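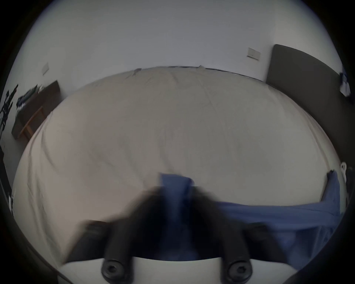

Winter is long if you love racing

2022-01-23

I got up this morning, made coffee, sat down at the computer and spent the better part of two hours rewatching a race I was at in person. My wife walked by twice and the second time she said, "You do know how it ends." I do know how it ends. I was standing at the fence when it ended. But it's January, and the ground is hard as a brick, and there won't be a car on track anywhere near us for a good long while, so this is what I've got.

The race was the Nieminen 400, which they run every August. If you don't follow regional endurance racing (and I realize most of you came here for my tomato posts, bless you), it's 400 miles, 113 laps, two drivers to a car, on a long old road course with a lot of trees and not much in the way of bathrooms. The cars are a mix of sedans and small coupes that have been gutted and caged and painted in colors you would never put on a house. Some of the teams have a proper truck and matching shirts. Some of them have a pickup and a cousin. They all go out together and you sort out who is racing whom as you go along.

I have been going since my kids were small enough to sleep through it in the wagon, and I have picked a car to root for every single year. Last summer it was number 50, the little Flurier coupe that Bożena Walczak shares with whoever her team can find for her. I picked her because in Friday practice I watched her come through the downhill right-hander five or six times and she put the car in the same place every time, as if there were a groove in the road. Other people were faster through there on a lap and then all crossed up on the next one. She just kept drawing the same line. I like that in a driver. I like it in a pie crust too, come to think of it. 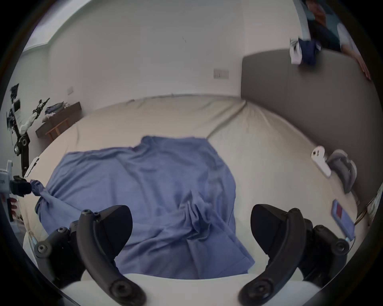

Blue cloth on a beige sheet.

Anyway, the race. She took the start, which I thought was the right call, and for the first hour she didn't do much you could point to. She was seventh, then sixth, then sixth some more. The commentary on the replay hardly mentions her. They were all wrapped up in the fight at the front between the two Drultodeck cars, who are supposed to be teammates and were leaning on each other like a couple of kids in the back seat. You could hear the tires from where I was sitting. One of them finally ran wide at the chicane and came back with grass hanging out of the grille, and that was him down to fifth and my girl up another spot.

What I had missed on the day, and only caught this morning, was how early she was lifting. Watch the onboard clips on the long back straight and listen to the engine. Everybody else stays flat right up to the brake board, and she comes off the gas well before it and lets the car roll. She's giving up a little bit every lap. I remember grumbling about it to the man next to me. But then the stops start, and the leaders come in, and she doesn't. She goes by the pits. And again. And again! I stood up for that part in August and I stood up for it today in my slippers.

By the time she finally came in and handed over, they had saved themselves a whole stop compared to the rest of the class. Her co-driver went back out in second place overall, in a car that had no business being there, and all he had to do was keep his nose clean.
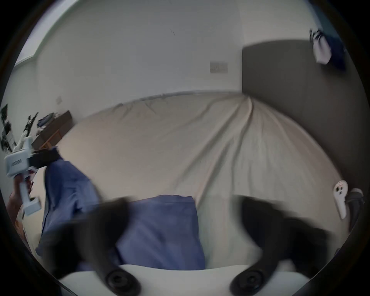 Blue pillow on the bed.

Well. You can probably guess from the tone of this that it didn't go to plan. At 336 miles, on lap 95, the Flurier came out of the last corner with a noise like somebody dragging a filing cabinet, and he coasted it past the pit entrance, too late to turn in, and parked it on the grass by the bridge. It was a wheel bearing, we heard later. There was nothing he could have done about it and he hadn't touched a curb all afternoon. He sat on the guardrail with his helmet in his lap and people on our side of the fence clapped for him, and he gave a little wave.

The part that isn't on the replay is what I think about most. I walked down to the paddock afterward to stretch my knees, and there was Bożena Walczak helping another team load their tires. She'd been out of the race for an hour and she had her sleeves rolled up and was carrying wheels, two at a time, for people she would have been trying to beat. I told her I was sorry about the bearing. She said, "It was a nice car until then," and asked if I wanted a sandwich, as they had made too many. I did take the sandwich. It was egg.
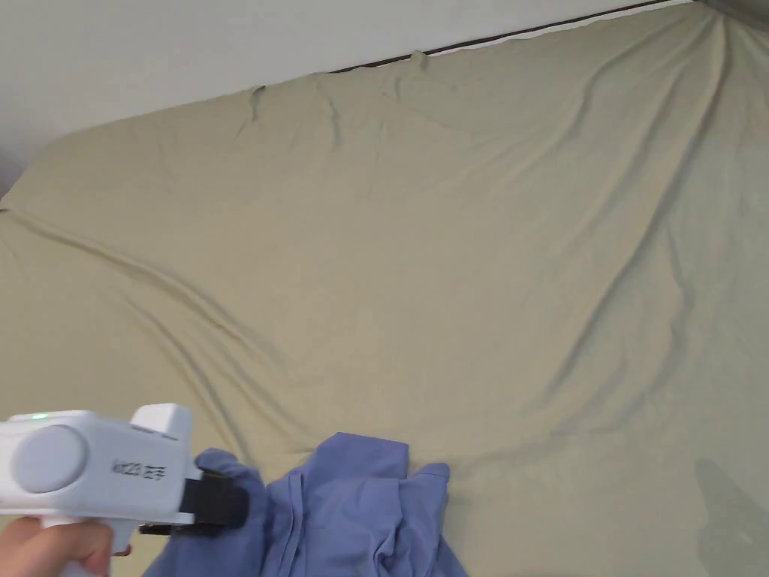
I've been turning over that fuel business all day, and I've gone back and forth on whether it would have held up. My neighbor, who crewed in his younger days, thinks they were going to come up short anyway and would have needed a quick splash in the last ten laps. He may be right. I sat down with a pencil and tried to work it out from the lap times and got two different answers, and then the dog needed to go out. If she had stayed in for another stint herself I believe she could have stretched it, but there's a limit on how long one driver can be in the seat, and it's a good rule on a hot day.

There's some news for this year, too. The entry list isn't out yet, but there is a team called Furano Racing that says it's bringing two cars, and I've heard talk of them moving the start up an hour so the finish isn't straight into the sun. I'd be all for it. The last 30 minutes from the main bleachers are mostly squinting, and I came home last time with one side of my face a different color from the other.

They also say they're fixing the bathrooms, but they've been saying that since my oldest was in second grade, so I'll bring my own paper and hope for the best.

If anyone else is planning on going, we set up by the downhill right-hander, on the inside, where the ground is flat enough for chairs. Look for the green umbrella. Come early if you want shade, and bring something for your ears, and if you have a thermos that doesn't leak please tell me what brand it is, as I'm on my third. I'll have cookies, the oatmeal kind without raisins.

I still have the second half of the qualifying session to watch, so I'm off to do that before supper. Tomato seeds next time, I promise.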